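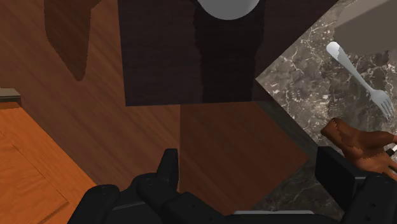 Bustlow asked on the channel whether the wrist-view policy was failing on perception or on control, and said to stop tuning the controller until I could answer that. Fair enough. Wednesday went to answering it.

Setup: kitchen set in the simulator, task is picking up the fork from the marble counter. Wrist view only, no overhead. Policy is the August checkpoint, frozen. I ran 426 episodes with randomized start poses and logged the predicted grasp pose next to the true pose from the sim state at every step.

First pass, split by where the error starts:
- predicted grasp pose already wrong before descent: most of the failures
- pose good, arm tracks it badly: 13 episodes
- pose good, tracking good, fingers close and the fork slips: 34 episodes

So it is mostly perception. The 13 tracking cases all have the wrist close to a joint limit and I think the planner should never have offered those starts. Filed under Jiltard, since the reachability check is in there.

Looked at the pose errors by hand for a while. Position is decent, yaw is bad. The detector gets the long axis of the fork but flips it end for end, mostly on the darker veined marble. The handle end goes nearly white under the current lights and I suspect the network is keying on that. Swapped the counter for flat gray with the same lights and the flips dropped, but did not go away. Swapped the lights with the marble left in and got a bigger drop. So lighting first, texture second.

Also found a bug that is mine. The camera-to-wrist transform was being read one tick late in the logger, so every error plotted before lunch was inflated during fast moves. Fixed, reran the plots, kept the old ones in a folder marked bad. The split above is from after the fix.

Things tried in the afternoon:
- Averaging yaw over 4 frames. Helps with jitter, does nothing for flips, as you'd expect from averaging two opposite answers. Took it out.
- Voting over the same window. Better. Costs a small pause before descent, around a quarter second, fine for this task.
- Lowering the approach speed. No change. Put it back.

The slips I have not touched. Friction on the fork is still the default from the Lazaridis asset pack and I don't trust it.

To do: retrain the yaw head with random light positions, mask the handle end in a small batch to test the white-end idea, ask whether the Mirnville machine is free overnight. Config is saved as fork_vote_b - don't use fork_vote_a, the window is off by one.

Comments

benchleft: We had the same end flips with spoons. Predicting sine and cosine of the full angle did more for us than voting.

tk_sim: Is the joint limit check using the soft limits or the hard ones? Jiltard defaults to hard.

author: Hard. That would explain the 13. Will rerun with soft.

benchleft: Post the lighting plots when you have them, please.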